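Lists > Brenutholm Neighbors > Lost, Found and Stolen

Re: goat taken from Salameh Lane

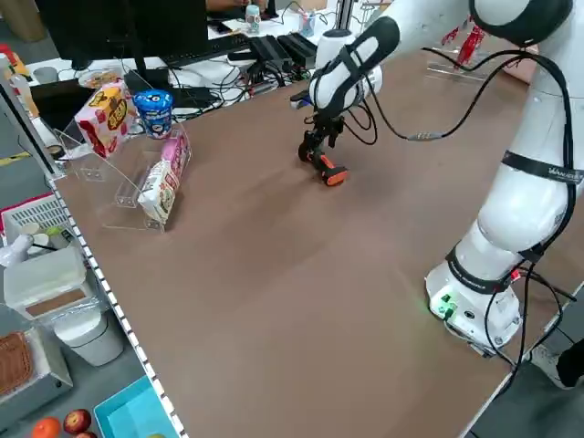 White robot arm over the brown tabletop

Quick update, typing on my phone so excuse spelling. She's back! Police in Tesine called at 6 this morning – goat was in a shed behind the feed store, 21 miles from home. Ear tag 594 still in, thats how they matched her. Thinner than she was in August, and one horn chipped. Otherwise fine. Ate half my sleeve.

No arrest yet. The officer said two other animals in the same shed, both sheep, tags cut out. If you lost sheep, call the Tesine station and ask for the livestock desk, not the front desk. Front desk will tell you to fill in the form again.

Đức, to your question:

> On the reward – is the $885 still with you or did it
> go back to people? My mother put in 40 and is asking.
> Also did anyone ever check the Plirkeo auction
> listings? I saw a brown nanny on there that looked
> an awful lot like yours.
> Đức Tô

Still with me, all of it. Feed store clerk who called it in doesnt want it. Unless somebody objects I'll send everyones share back, tell your mother hers goes first. And yes, I checked Plirkeo, different goat, wrong ears.

Getting a real padlock tonight. Vet at 4, have to run

Thu Lưu

Recent in this list
Gray cat, Mill Road, no collar
Re: Re: chicken thefts again
Found: saddle blanket
Trailer stolen from church lot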